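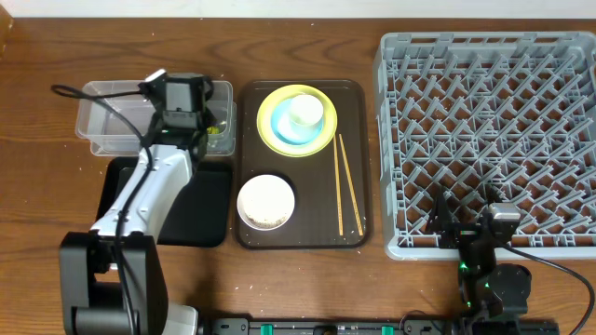 Tuldale Kitchen, dish return and table clearing
Minutes, December, 3:15 p.m.

1. Minutes of the previous meeting accepted with one correction: order number for the dish racks is 2544.

2. Trays. One plate, one bowl and one cup per tray. Chopsticks are returned on the tray.

3. Food scraps. Leftover grain goes in the scrap bin before the bowl is racked. Nga Hứa to label the bins.

4. Tabletops. Crumbs reported after lunch. Wipe-down added to the closing list.

5. Supplies. Dornard quote 3767 for 400 bowls held over to next meeting.

Closed 3:50 p.m.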